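About Prilik Language School
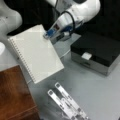 By Amina Gebreyes, Founder and Head Teacher
Updated in February

Prilik started with a single evening class above a bakery on Pruson Street, and it smelled wonderful in there! We taught beginner Spanish to anyone who climbed the stairs, and by the end of that first winter people were staying so long after class that the bakery asked us to please lock up ourselves. We still teach evenings. We also teach mornings, lunch hours and one very lively family class, in Spanish, Portuguese, Amharic and Italian.

Most of our students are adults who took a language in high school and remember how to ask where the library is. Others have a new son-in-law, or a job with an office overseas, or a grandmother whose stories they'd love to hear in her own words. You don't need a reason to come, though. Plenty of people just like the sound of a language and want to make it themselves.

We talk a lot in class, right from the first evening. Mistakes are welcome (I make them in three languages before breakfast) and teachers won't stop you in the middle of a sentence to fix an ending. Students write by hand too, in a plain notebook that they fill however they like - shopping lists, song lyrics, small complaints about the weather. It's a lovely thing to flip back through in spring and see how short those early sentences were.

Groups are small and each course runs for ten weeks. We have 115 students this term, and 80 of them have been with us before, which makes us very happy. Our lending library just passed 1,000 books, including a big shelf of comics and a good number of cookbooks with stains on the best pages. Borrow as many as you can carry.

Once a term we take over the back room at the Honero Cafe for a long supper where English is off the menu. New students are always nervous about it and then they're the last ones to leave. Bring a dish if you cook, or bring a friend if you don't.

You'll find us at 907 Pruson Street, second floor, with the green door. The bakery is still downstairs, and the almond rolls usually sell out by 10 a.m.

Page last updated: February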